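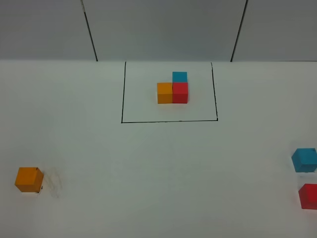
Marlies Stöckli wrote to say that the old version of this page got her to Rovska House an hour before the doors opened, and that it would be more use if it started with opening times and left the walking until later. She was right about that, so the steps have been put in a different order.

How to plan a day of historic houses in Jarnonbridge

By Ebuka Onuoha
Last checked: October 4, 2023

Jarnonbridge has more old buildings open to visitors than you can see properly in a day. These steps are for planning a single day on foot, with a bus ride to Pundholm at the end if you want it. The same method works in most small towns with a few old houses close together. You need a street map, a pencil, and an evening to sort it out beforehand.

Step 1: List what you want to see

Write down every building you would like to go inside. Leave off anything you only want to look at from the street, as those can be fitted in as you pass. For Jarnonbridge my own list had seven places on it:

Rovska House
The Moser Rooms
The Corn Exchange
St Anne's almshouses
The old grammar school
The toll house on the bridge
Pundholm Hall

Mark the ones you would be sorry to miss. For most people that will be Rovska House and the Moser Rooms. The others are smaller and can be dropped if the day runs short.

Step 2: Check the opening times

Do this before anything else gets booked, including the train. Opening times for old houses are not like shop hours. Many close all winter, some open in the afternoon only, and a good number shut at short notice for weddings or filming.

Look on the building's own website first. Tourist leaflets are printed a long time ahead and the hours in them are often last year's. If the website has a calendar as well as a list of hours, go by the calendar. If the two disagree, ring up.

Things to write down for each place:

First entry
Last entry (this can be well before closing)
Whether the gardens keep different hours from the house
Whether any rooms are shut at present
Whether entry is by guided tour only

Rovska House is by guided tour only in January and you can wander freely for the rest of the season. The Moser Rooms are hired out for functions, and on those days the ballroom is closed although the card room and the staircase normally stay open. The almshouses are people's homes. Only the chapel and the courtyard can be visited, and there is a bell to ring at the side gate.

Step 3: Work out how long each visit takes

Websites tend to give the time it takes to walk round without stopping. If you read the room cards or talk to the stewards, it will be longer. For a large house I allow a whole morning. For a small one, such as the toll house, 25 minutes is enough, and you will spend part of that waiting for the people ahead of you to come down the stairs.

Add time for the things that are not the visit:

Leaving bags (Rovska House has lockers by the back door, the Moser Rooms have none)
Toilets
The tea room, if you are going to use it
The gardens
Putting overshoes on, where they are asked for

If you are going with children, find out whether there is a trail sheet at the desk. It keeps them moving but it makes the visit longer, as every stuffed bird and hidden mouse has to be found. The one at Rovska House is done in pencil and has to be handed back.

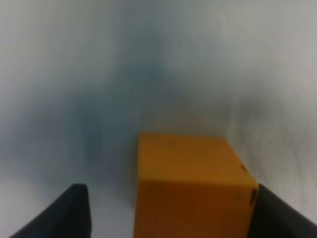 Step 4: Mark the buildings on a map

A phone is fine for finding your way on the day, but a paper map is easier for planning since you can see the whole town together. The free one from the station covers everything except Pundholm.

Put a ring round each building. Next to it, write the first and last entry times in small figures. You will probably find that the buildings fall into clusters. In Jarnonbridge there are three: the upper town, with Rovska House and the grammar school; the market place, with the Corn Exchange and the Moser Rooms; and the riverside, with the almshouses and the toll house.

Now draw a line joining them up. Try to start with the building that opens earliest and finish with the one that closes latest. Where you have a choice, start at the top of the hill. Castle Steps are steep and have a handrail on one side only. Going down them in the morning is pleasant and going up them after lunch is not.

Anyone with a pushchair or a wheelchair should miss out the steps altogether and use Weavers Lane, which is longer but has a proper surface all the way. The lane comes out by the side of the Corn Exchange, where the level entrance is.

Step 5: Decide about tickets

There is a joint ticket for Rovska House and the Moser Rooms. It is sold at both desks but not online. It saves money if you go into both, and it does not have to be used in a single day. Keep the whole ticket, including the stub, as the second place will want to see it.

Pay separately for the toll house. The grammar school and the chapel ask for a donation, and there is a card reader at the school but only a wooden box at the chapel, so take some coins.

Before paying anywhere, check whether you already belong to something that gets you in. Membership of a heritage body in one part of the country is sometimes honoured in another. Library cards, rail tickets and local residents' cards can also bring the price down. Ask at the desk, and have the card in your hand when you do.

Step 6: Put the plan on one sheet

Copy everything out in order, with the time you mean to arrive at each place and the latest time you can leave it. Leave a gap in the middle of the day with nothing in it. If something overruns, that gap takes the strain, and if nothing does you can sit in the market place.

Keep lunch near to whichever building comes next. The tea room at the Moser Rooms is through the old cloakroom, and you can use it without buying a ticket. It gets full at the usual hour and is much quieter a little before. The bakery on the corner of Weavers Lane will do you a roll to take away, and there are benches under the Corn Exchange arches if it rains.

Your sheet might look something like this:

Morning: Rovska House and garden
Late morning: grammar school, then down Castle Steps
Midday: lunch, market place
Early afternoon: Moser Rooms
Mid afternoon: almshouse chapel, toll house
Late afternoon: bus to Pundholm, or train home
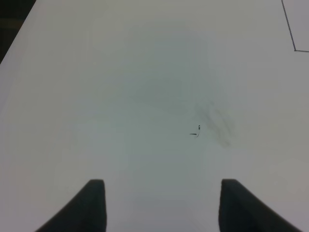

Paper gets lost, so take a picture of the sheet and the marked-up map and send it to whoever is coming with you. Flatten out the folds first. Pencil shows up badly under a lamp, and a shiny table makes it worse by throwing the light back at you. Use a matt white tabletop, with soft, even light and no glare on it, and check that the small figures can be read when you zoom in. If they can't, go over them in pen and take it again.

Step 7: Check again the day before

Look at the websites once more on the evening before you go. Most places put closures on the front page. Rovska House also puts a board outside the station when it has to shut a floor, but by then you are already there.

Look at the weather too. If the morning is going to be wet and the afternoon dry, leave the garden at Rovska House out of the first visit. The house will stamp your hand and let you back in later on the same day, though it does mean climbing the hill again.

Getting to Pundholm Hall

The 106 bus goes from the stop on the far side of the bridge. It takes almost 25 minutes and drops you at the park gates, with a walk up the drive after that. The driver will call out the stop if you ask when you get on.

Check the last bus back before you set out and write it at the bottom of your sheet. There is a shelter at the gates but no lighting, and phone signal is poor until you get up to the house. If the last bus leaves you less time than you need for the hall, save it for another visit. The park by itself is worth a short trip and costs nothing.

Common problems

The house is shut when you get there. Go to the next one on your line and ask at the desk whether the first will reopen. Staff at one house generally know what is happening at the others.

The guided tour is full. Put your name down for the next and do a nearby small building in between. From Rovska House, the grammar school is the obvious choice.

Someone in the group has had enough. Agree on a meeting place in the morning. The Corn Exchange arches are easy to find and under cover.

You have run out of time. Drop the toll house first. The view from the upstairs window is nice, but you get nearly the same one from the bridge.

What to take

The sheet and the map
Joint ticket and any membership cards
Coins for the chapel
Flat shoes (thin heels are not allowed on the floors at Rovska House)
A small bag worn on the front, or no bag
A jumper, even in summer, as the Moser Rooms are kept cool
Pencil. Pens are not allowed in the library at Pundholm Hall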